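Irkholm Robotics Lab and Nakance Report New Method for Picking Mixed Objects from a Metal Bin

LUNWOOD, December - The Irkholm Robotics Lab, together with its industry partner Nakance, announced today the results of a study on how a robot arm can learn to pick unknown objects from a bin. The method is named Tolentino. It lets the robot choose its next grasp by using the memory of its own failed attempts.

Most picking systems are trained on successful grasps and the failed ones are thrown away. The Irkholm team kept them. For each failure the system stores the position of the fingers and the moment when the contact was lost. Before a new attempt, it compares the planned grasp with these records and lowers the score of plans which look similar.

In the tests the robot worked on objects it had not met in training. The method reached a success rate of 82 percent over 300 attempts, which is 17 points more than the same arm reached without the failure memory. The training needed 3 days on one workstation.

The team chose a bin with sloping metal walls because it makes the problem harder. Shiny surfaces disturb the depth measurement, and an object close to a wall leaves little space for the fingers. Small toys, fabric-like cases and flat pieces lie at different angles, and each type asks for another approach.

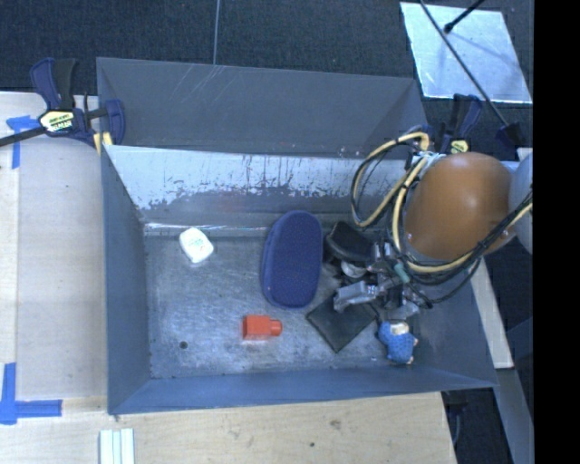

Flat objects are still the weakest point of the method. When a thin piece lies directly on the floor of the bin, the fingers often close above it, and the stored failures help only a little. The team is now studying a pushing motion that moves such a piece to the wall first - early trials are promising, but they are not part of the published numbers.

Nakance plans to test the method in its returns sorting line in Lunwood next year. The code and the complete record of grasps, including the failed ones, will be free for research use.

About Irkholm Robotics Lab
The Irkholm Robotics Lab studies grasping and manipulation in everyday and industrial settings.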